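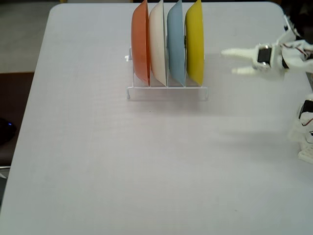 *Four plates in the rack, with the gripper open next to the yellow one.*

## How does a robot arm know where the plate is?

I write software for robot arms. When I tell kids this, they usually ask if I build lasers. No lasers, sorry! Mostly I work on plates. I've spent most of February thinking about plates, and I'm going to tell you what goes on inside the computer when an arm like this one has to pick one up.

First, try something. Put a plate in a dish rack at home, then reach over and take it out. Easy, right? Now do it again very slowly and notice everything you do. You look at the plate. You open your hand before you get there. You line up your fingers with the rim, you squeeze, and you lift straight up so it doesn't bump its neighbor. You did all that without thinking about it. The arm can't do any of it until somebody writes it down in code, and in our workshop in Harthorpe that somebody is me or my friend Morfudd Powell.

### Part one: looking

A robot's camera doesn't see "a plate." It sees a huge grid of tiny colored dots called pixels, and each pixel is really just numbers. One number says how much red there is, one says how much green, and one says how much blue. Mix them and you get any color you like. A lemon yellow dot has lots of red, lots of green, and not much blue. (Yes, red and green light make yellow. Try it with two flashlights and some colored plastic, it's great.)

So if I want the yellow plate, I can ask the program to find all the dots with yellow sort of numbers that are touching each other. That gives me a yellow blob. The blob is my plate!

The cream plate is harder. It's a pale plate in a white rack on a white table, so its numbers are very close to the numbers for everything near it. For that one we use a program that has learned from examples. Morfudd showed it 2,000 pictures of plates and drew an outline around every single plate so the program could practice. At first its guesses were awful. It once told us a shadow was a plate. Each time it guessed wrong, it changed its own numbers a tiny bit, and slowly the guesses got better. We named that program Zosta. I wanted to call it Platypus, but I lost the vote.

### Part two: planning

Okay, now the computer knows where the plate is. How does the gripper get there?

Think about walking from your bed to the kitchen in the dark. You don't go in a straight line, or you'd hit the wall. You make a path in your head. The part of our code that does this is called the planner. It tries out lots of pretend paths inside the computer, where nothing can break, and throws away any path where the arm would bang into the rack or the table or another plate. Sometimes it tries 515 paths before it's happy. You could sip some juice in the time that takes, but you couldn't finish the glass.

The yellow plate is a nice one to plan for. It's at the end of the row, on the same side as the arm, so there's no other plate in the way. The blue one has a plate on each side, and the fingers have to slide into a skinny gap. I grumble about the blue one a lot.

### Part three: moving

At the joints there are motors called servos. Servos are polite little motors: you tell one "turn to 35 degrees" and it turns until it gets there, checking itself all the way. If it's a little short, it pushes more. If it has gone too far, it comes back. Checking and fixing over and over like this is called a **control loop**, and you do it too. When you carry a very full cup of water, your eyes watch the water and your hands keep making tiny fixes.

Squeezing needs care as well. Too soft and the plate slips. Too hard and, well, crunch. I write one number for how hard to close the fingers, and I change that number more than anything else in the whole program.

### Be the robot

You need 3 people for this game. One person is the Camera, one is the Planner, and one is the Arm. Use a plastic plate, please - your grown-ups will thank me.

1. The Arm sits at the table and closes their eyes.
2. The Camera looks and says where the plate is, but can't say what to do.
3. The Planner faces away from the table, listens to the Camera, and gives the Arm one small move at a time, like "left a little" or "open your fingers."
4. The Arm does only what the Planner says.

Swap jobs and play again. My nephew Danylo got so annoyed being the Planner that he turned around and peeked. Then move the plate halfway through a turn and see what the Camera does about it!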